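3. Setting and procedure

3.1 The housing area

The study was carried out in Runholm, a district of rented flats which was built in two periods. The older part has thick outer walls and deep window openings. In the newer part the walls are thinner and the windows stand closer to the outer surface, so that the daylight enters with less loss at the sides. Both parts are managed by the same housing company, Lagman, and the rules for repainting between two tenancies are the same in both. This was important for us, as we wished to compare rooms in which the building was different but the treatment of the surfaces was equal.

According to these rules, the living room and the bedrooms are painted when a tenant moves out, if the previous coat is older than 8 years or if it is visibly marked. The colour of the walls is chosen by the company and not by the incoming tenant. A tenant may later paint in another colour at his or her own cost, but must return the room to the standard colour before leaving. In the interviews this condition was mentioned very often. Several tenants told us that they had bought paint, or had thought of buying it, and had then stopped when they considered the work of painting everything back.

3.2 Selection of the rooms

From the list of the company we selected 40 rooms, 20 in the older part and 20 in the newer part. Only rooms with one window wall were taken. Corner rooms were left out, and also rooms on the ground floor, where planting outside the window can change the amount of light strongly from one season to the next. We did not select by the size of the household or by the age of the tenants. It may be that a selection of this kind would have given a more even group, but the number of rooms would then have been too small.

The tenants received a letter which explained the purpose of the study in general words. The word "brightness" was used in the letter, but the word "colour" was avoided. In an earlier trial we had noticed that people who were told about colour began to speak of their furniture and curtains, and it was difficult to lead them back to the room itself. The trial rooms are not included in the results given here.

3.3 Measurement of light

The horizontal illuminance was measured at table height on a line from the window to the back wall. The vertical illuminance was measured at the eye height of a seated person, first towards the window and then towards the back wall. All the electric lamps were switched off and the curtains were fully opened. If a tenant did not wish to open the curtains, the visit was moved to another time, and in no case did we measure through a closed curtain.

The meter was a Grultel hand unit with a separate sensor on a cable. It was compared with a laboratory instrument before the first visit and again after the last one. Between the two comparisons the difference was small and it had the same direction at all levels, therefore we have corrected all values by one factor. Readings were accepted only when the sky was fully overcast. Visits began in September, and the last accepted reading is from November 19, 2021. After this date the hours with enough daylight were too few for us to visit more than one flat with the same sky.

The position of the sensor caused us more trouble than we had expected. A person standing near the back wall in dark clothes can lower the reading on the vertical sensor, and a person in light clothes can raise it. For this reason the one who measured stood always behind the sensor and at arm's length of the cable, and any other persons waited in the hall. Where the hall door had a glass panel, the door was kept closed.

3.4 Surfaces

The reflectance of the walls and of the ceiling was estimated with the colour cards of the Dandance series, which were held against the surface and compared by eye. Two of us made the comparison separately and wrote down the card number before speaking with each other. When the two card numbers were not neighbours in the series, the comparison was repeated at another place on the same wall. The cards have a matt surface, and they are less suitable for paint with a gloss. In kitchens and bathrooms this would be a serious limit, but such rooms were not part of the study.

In most of the rooms the standard treatment was still present. A bright room with white walls and a white ceiling can be seen in Figure 2. In this type of room the line where the wall meets the ceiling becomes weak for the eye, and some tenants found it hard to say if their ceiling was high or low. We did not foresee this when we prepared the questions. It was added to the interview as an open question at a later stage, and the answers are therefore not available for the first 10 rooms.

Figure 2. Room with white walls and white ceiling. 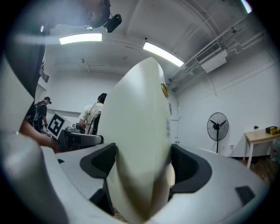
The floor was recorded separately. In the older part the floors are darker, and many tenants have put large rugs over them, which makes the mean reflectance of the floor difficult to state as one number. We have used three classes only: light, middle and dark. A rug was counted as floor if it covered more than half of the free area, otherwise it was treated as furniture.

3.5 Interviews

The interview took place in the measured room directly after the readings, while the lamps were still off. Each tenant was asked to sit in the place where he or she usually sits in the daytime and to judge the room on a scale from "much too dark" to "much too bright". The same judgement was then asked for the place which the tenant liked least. The two places were marked on the plan of the room, so that each answer could be joined with the nearest measured point.

Afterwards we asked at what hour the lamps are normally switched on, and which lamp is the first. It is known that people do not remember such habits exactly, and we treat the answers as an indication only. Some tenants answered for the whole household and others only for themselves. Where this difference was clear from the conversation it was noted on the form, and the answers of the two groups are shown in separate columns in Section 4.

The conversations were held without recording. Notes were written by hand and were typed on the same evening, and the address of the flat was replaced by a code before the notes were read by the rest of the group.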